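December 13, 2020

Guidebook corpus, Pereyra collection. Second pass on the walking-tour booklets.

Picked up again at the 1,889 edition of the Pereyra guide (catalog number, not the year; the title page has no year at all). Transcription is finished through the harbor chapter. The chapter on the upper town is still in the old OCR and should not be quoted from. The long s has been read as f in the reprinted verses, and the street names are unreliable wherever the print crosses the fold.

What I was trying to settle today is how the guide talks about buildings that belonged to the town council as opposed to those that belonged to the parish. My note from July says the writer uses "noble" for both. I no longer think so. Going through the 77 passages we tagged under "public buildings," the word turns up for the council house, the customs house and the grain exchange, and for the two fountains. For the parish church and the chapel at Gumer it is "venerable" or "ancient," even where the paragraph goes on to say that the chapel front was rebuilt within the writer's own lifetime. So the age of the stone has little to do with it. He seems to have one set of words for what the town is proud of and another for what it inherited.

I recoded those passages by hand and kept the old codes in the next column. Four could go either way. The almshouse is the worst of them: founded by the parish, run by the council, and described with both adjectives in the same sentence. I've left it as "mixed" for now.

The order of the walk matters more than I had allowed for. The visitor is brought in by the harbor road, shown the council house first, and only reaches the church after the long paragraph on street lighting. The other guide in the collection, the Trindow one, starts at the church door and works downhill. Same streets, nearly the same stops. If we compare adjectives without comparing routes we'll miss half of it. I drew both routes on tracing paper over the town plan and they share everything between the fish market and the bridge, in opposite directions. 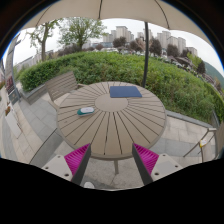
Agustina Lucero does not accept the argument from the route. Her remark, which I'm copying in so it stays with the entry, is that the Pereyra guide was sold at the landing stage and the Trindow one in the upper town, so each would naturally begin where its buyer was standing, and that the order tells us about the bookseller before it tells us anything about the writer's idea of the town. She would want to see the adjectives hold up in a guide arranged alphabetically before she believed any of it.

That is a fair objection and I can't answer it from what we have. The imprint does support her on the landing stage. For the Trindow guide the only evidence is the label inside the back cover, which could have been put there by a later dealer. Against her reading: the Pereyra writer says in his preface that he considered beginning "with the spire, as is customary," and chose to do otherwise. So he knew there was a usual order and left it. I don't know how much weight a preface can carry. They are often lifted whole from an earlier book, and I haven't checked this one against the Gumer almanac, where he took the tide tables from.

An alphabetical guide may exist. The Pluvent street directory has short descriptive notes under some of the entries, roughly 133 of them going by the index. I looked at the A to C pages this afternoon. Mostly trades and opening hours, but "Almshouse" gets three full lines and calls it "a venerable charity, nobly maintained." Which is our mixed case over again, in a different hand, unless it was copied. Wording is close enough to the Pereyra guide that copying has to be the first guess.

Coding changes made today:
"noble" and "nobly" now share one code.
"Handsome" split off from "noble." It was being used for shopfronts and private houses and was pulling the figures around.
Quoted inscriptions taken out of the count altogether, as they aren't the writer's words.
"Ancient" left alone until someone has looked at how it is used for trees and customs.

The spreadsheet with the old and new columns is saved under the same name as before with "b" on the end. Please don't sort it. The row order is the order of the walk and there is no other record of it yet.

Still to do: finish Pluvent from D onward, check the preface against the almanac, retype the upper town chapter from the page scans. The scan of the folding map is missing its lower right corner, so the bridge end of the Trindow route is my reading of the text only. I've marked it in pencil on the tracing.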